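Sending Religious Items to Someone in the Service

Our congregation has mailed parcels to members on active duty for 7 years. These tips come from Lanying Xiong, who packs most of them.

Ask first. Some people want a prayer book and a cross in their locker, others would like socks. A short message to the service member saves postage.

Check the mailing rules for the address. Some countries limit religious materials sent in bulk, but a single item for personal use is usually fine. The customs form should say exactly what it is, for example "prayer book, used."

Wrap beads and chains separately so they do not tangle. A small open box inside the larger one keeps them in one place. Candy goes in its own zip bag, away from paper and cloth. Leave chocolate out of summer parcels. 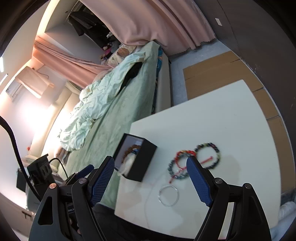 Beaded bracelets, two of them beside a small black box.

Books travel best flat on the bottom, spine against the side of the carton. Fill gaps with socks or washcloths, which will get used.

Put a second copy of the address inside the lid. Tape every seam, including the ones the factory glued.

For holidays, mail early. Easter parcels leave our kitchen table in February. Keep the receipt until you hear that the box has arrived.

Updated August 2022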